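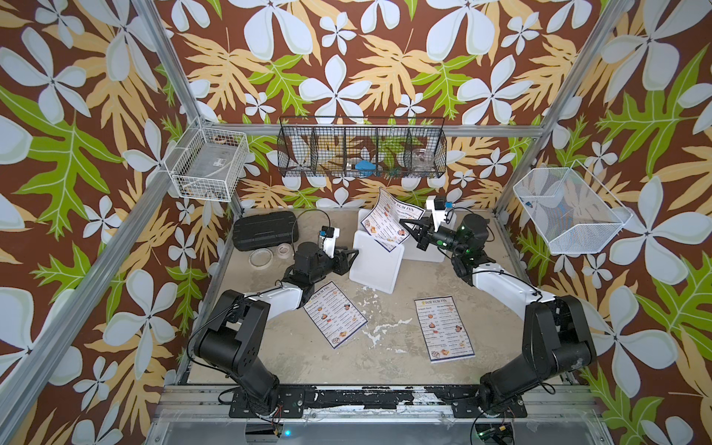

Brown floral wallpaper with mustard and lime leaves.

5 min read

The Pallwood Memory Chest

I started making these after my aunt's service, when the guest book, the cards, the program, her reading glasses and a whole stack of photos went home in a grocery bag. My mother kept that bag in the hall closet for years! Every time we pulled out the vacuum, there it was. So the first Pallwood chest was really for my mother, and then a cousin wanted one, and then the funeral director who handled the service called me up and wanted to know if I'd sell to families directly. I said yes before I'd worked out what I would charge (I undercharged, badly, for quite a while).

The chest is meant to sit on the table at a visitation or a memorial and then go home with the family. People drop cards and notes in through the slot in the lid during the service. Afterward you open it up with the key, take out the divider if you like, and it becomes the place where everything lives. It also takes an urn, if that's what you want, and I'll get to that in a minute.

What it's made of

Solid cherry, sides and lid and bottom. I do walnut when I can get boards I like, so ask me. The corners are dovetailed, and the lid is one board whenever I have one wide enough. When I don't, it's two boards from the same plank, glued up so the grain runs across. Cherry starts out kind of pinkish and gets darker over the first year or so, and I always warn people about that, since I once had a very nice man write to me in a panic thinking he'd left it too near the stove. He hadn't. It just does that! If you keep a picture frame sitting on top of it in a sunny room, move the frame every so often or you'll get a pale rectangle.

The finish is oil and wax, no stain. The lining is undyed wool felt, and I can leave it out if you'd like bare wood.

Sizes

There are two. The Table size holds a guest book lying flat, a good pile of cards, and small things like a watch or a rosary. Letter paper goes in without folding, and I made sure of that after Deepika Shetty sent me a photo of her father's discharge papers bent up at the corners in one of my early ones. (Sorry again, Deepika.) The Family size is deeper, with a lift-out tray, and that's the one you want if there's a folded flag, a sweater, or an urn going inside.

About urns: I don't make them. The Family size fits most standard adult urns standing up, but "standard" means something different to everybody who sells one, so please measure yours at the widest point and at the top of the lid and send me the numbers before you order. If it's close, I can leave the felt out of the bottom. If it's really not going to fit I'll tell you so. And if you're burying the chest or placing it in a niche, check with the cemetery first. Their rules are all over the map and I can't keep up with them.

Engraving

Name and dates on the lid are included. Extra lines are fine too, a short verse, a nickname, the name of a boat. Sze-wing Choi does all of the lettering by hand and she will not be rushed, bless her. She can work in English, Spanish, and Chinese, and for Bengali we work from a drawing that Nazma Munshi made up for us when she ordered one for her grandmother, plus whatever you send for the name itself. You'll get a pencil drawing by email to approve. Please have somebody outside the immediate family read it over before you say yes. Everyone's tired that week, and dates get flipped more often than you'd think.

You can also order it blank and mail the lid back later on. Lots of people do. The lid comes off with the hinge pin, no screwdriver needed.

Lock and hardware

Brass hinges, brass lock, two keys. The keys are tied inside the lid with a ribbon when it ships, so look there before you write to me! If you lose both I can cut another one from the number stamped on the lock plate.

Price and timing

The Family size in cherry is $682 with lettering. The Table size is less, and walnut is more, and I'd rather quote you on those by email than put up a number that goes out of date whenever the lumber yard changes its mind.

Made to order, a chest takes five weeks. I know perfectly well that a funeral doesn't wait five weeks. So I keep a few blank Table chests on the shelf, and those go out the next morning if you write to me before noon. Use it at the service and send the lid back for lettering after. October tends to get slow because I'm at my sister's for part of it, and Karthik Talukder minds the shop then. He can ship the blank ones but he can't take custom orders, so don't bully him.

Taking care of it

Dust it with a dry cloth. A little paste wax once a year if you think of it. Skip the spray polish, please. If the lid sticks in a humid summer, rub a candle stub along the edge and it'll loosen up. Don't store fresh flowers in it, even for one night. Dried and pressed are fine, in an envelope.

Returns

Blank chests can come back any time in the first month, used at a service or not, as long as they're in decent shape. Lettered ones I can't resell, obviously, but if we got the lettering wrong I make you a new lid and you keep the old one or burn it, up to you.

Funeral homes, I do have a trade price and a loaner for your front room. Write and ask for Tadeo Farías, he handles those accounts and he's much better at paperwork than I am.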